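MEDIA RELEASE
06/09/2019

Grutdale foreshore track opens to walkers

G'day all — Abdelkrim Tawfik here, from the Bundine Foreshore Trust. I've been waiting ages to send this one out. The walking track between Bundine jetty and Grutdale Point is open, all three kilometres of it, and you can have a wander any time between sunrise and sunset!

If you grew up around here you'll remember the old path, or what the April storms left of it. We've moved the new one back behind the dunes, put a boardwalk over the soft bit near Saber Creek and planted 2,000 clumps of spinifex and saltbush along the seaward side. Please keep off the plants while they settle in (they look tough, but they're babies).
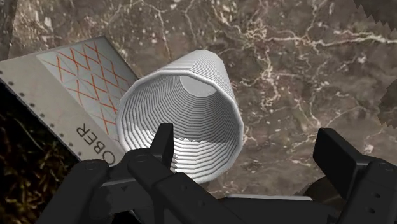 A ribbed white cup on brown marble.

My favourite spot is the lookout at the Grutdale end. On a clear morning you can see right across the bay to the Rultinmont light, and I could happily sit there until lunch.

Dogs are welcome on a lead as far as the creek. Past that it's shorebird country, so they'll have to turn around there. Parking is at the jetty, and the two-hour limit still applies — sorry, I did ask.

Media contact: Abdelkrim Tawfik, Bundine Foreshore Trust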